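**Board > Home & Garage > Flooring and Tables**

# Filling gaps in an old plank top -- epoxy or leave it alone?

**cullwood_ultan** wrote on July 17, 2023:

Hi all, Ultan Dunne here, longtime lurker from the Borik side of the river. I picked up a plank dining table at an estate sale and the gaps between the boards are driving me nuts. Crumbs get in there, rice gets in there, my kid fed one of them a whole crayon! The top is 6 feet long, pale wood, no finish left worth saving.

My neighbor says pour clear epoxy in the gaps and be done with it. My brother says never do that because the boards need to move. They're both very loud about it. What would you do?

---

**mulligan_dee** wrote:

Your brother's right. I did the epoxy thing on my mom's table and it looked great until the heat came on in September (we had an early cold snap). Two of the boards cracked right next to the fill. I was so mad I didn't go in that room for a week.

Get yourself a wooden skewer and a vacuum and live with the gaps. It's an old table!

---

**Dano** wrote:

Gonna disagree with Dee. Depends on how the top is held down. If somebody screwed it tight to the apron with no slots, it's going to crack with or without epoxy. Fix that first, then talk about filler.

I like a seam you can see but can't lose a fork in. Light wood, visible seams, nothing fancy: 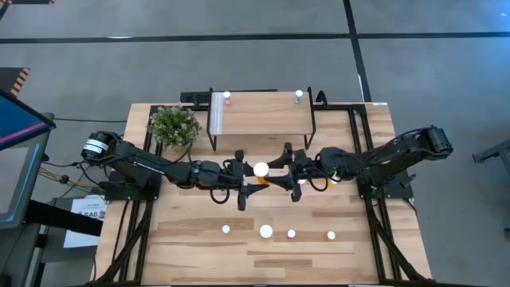 ## What I'd do, in order

1. Flip it over and look at the screws. If the holes are round and snug, swap in figure-8 fasteners or cut slots.
2. Pick the gunk out with a dental pick. Crayon comes out easier if you put an ice pack on it for a bit.
3. Leave it in the room where it's going to live for 3 weeks. Don't cheat on this one.
4. If the gaps are still there, glue in thin slivers of matching wood, one side only, so the other board can slide.
5. Sand to 150 and oil it.

---

**mulligan_dee** wrote:

OK, the slivers glued on one side I can get behind. Still say no epoxy -- ever.

---

**scanlon_d** wrote:

Dymphna Scanlon from the old refinishing thread (post 3835 if anybody wants to dig). I used rope caulk in the gaps on a porch table, 5 summers now, and it's ugly up close but it moves with the boards. Wouldn't do it on anything you eat off of, though.

And Dano, 150 is too rough for a table with kids. Go to 220.

---

**Dano** wrote:

220 and the oil just sits there on pine. We've had this fight before, Dymphna, lol.

---

**cullwood_ultan** wrote:

Flipped it. Round holes, snug screws, a big wad of gum. So I guess I'm ordering figure-8s tonight. Does anyone know if the half-inch ones are long enough for a skinny apron?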